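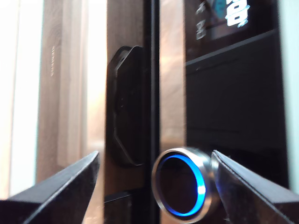
Ots: apuntes después de verla dos veces

24 Aug 2021

Ots es un largometraje de animación por ordenador de 84 minutos, producido por el estudio Rommont. El protagonista es un erizo que vive en un almacén ferroviario y tiene que cruzar la ciudad antes de que cierren el depósito. El argumento es lineal y se resuelve sin sorpresas. Me interesa más la parte técnica.

Según el dossier de prensa, la película tiene 843 planos y el erizo lleva 2,488 púas, cada una con control propio. Se nota en la secuencia del túnel: las púas reaccionan al viento con retardo, de la raíz a la punta, y no atraviesan la geometría del lomo. En los planos generales el modelo pasa a una versión simplificada y el cambio se ve en 3 ocasiones, siempre con luz lateral.

El agua está peor resuelta. La espuma del canal parece una capa añadida y no sigue el movimiento de la superficie.

El doblaje es correcto, aunque la mezcla deja los diálogos bajos en el tramo central. Con subtítulos se sigue sin problema.

Antes del pase proyectaron Faster, el corto de Avevex. Mismo tipo de sombreado, 26 planos, ningún diálogo. El montaje es más preciso que el del largo y la carrera final mantiene siempre el eje.

Volveré a Ots cuando salga en disco, para revisar el túnel fotograma a fotograma.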